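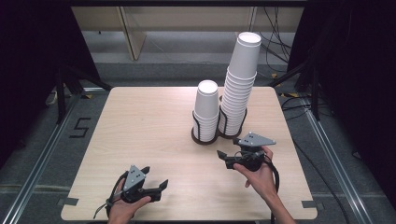
Open Day at Laltstead: My Afternoon Among the Grippers

February 23, 2018 | By Gyu-bin Wang

Robots & Making
3 min read

I went to the open day at Itex expecting a big arm flinging boxes around, and I spent most of the afternoon watching people move paper cups. I loved it!

The company has a long, low building on the edge of Laltstead, and in December they'd promised to let the public in once the new floor was ready. The part I keep telling my friends about is the cup table. Two stacks of white paper cups, one short and one very tall, each in its own black wire holder, and a person working over them with a gripper in each hand. Each gripper has two black fingers and a gray triangle on top with little dark dots on it. The idea is that a person does the job, the movements get recorded, and later a robot learns from them.

I got talking with one of the engineers on the project, which they call Dekano (I asked what it means and got a shrug). She told me they had 824 cup runs saved so far and wanted a lot more. "Cups are mean," she said. They stick together, they squash, they tip.

Then she let me have a go. Well! You know how you peel one cup off a stack at the coffee machine without thinking? Try it with somebody else's fingers. I crushed the first cup, dropped the second and picked up 3 at once on my next try, and by then there was a kid behind me waiting very politely for his turn. He got a clean one on his second go. I was at it for nearly 5 minutes.

There's a robot too, in the next room, running a demo called Villalobos, and it drew the bigger crowd. It sorted lids and it was fine. I watched one round and went back to get in line for the cups again.

The next open day is in the spring, and the sign-up sheet was already on its second page when I left.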